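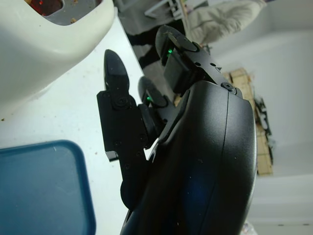

Mirta Núñez told me early on that crumbs aren't dirt until somebody leaves them overnight, and I've been arguing with her ever since. It's a fair question for a paper on clearing up, though – when does a table count as done?

Figure 2. White tabletop with brown crumbs, and part of a blue plastic tray with a raised rim.

In the Cindport sessions I went through 352 wipe-downs, and I'll admit I got a bit obsessed with the small stuff! Trays and tubs got dealt with early (people love moving a big thing), and the crumbs came last or stayed put. In 16 cases the person called the table clean with crumbs still on it. Mirta would say they were right. I kept them as unfinished, same as in Radulović's coding sheet, and I come back to them in Section 4.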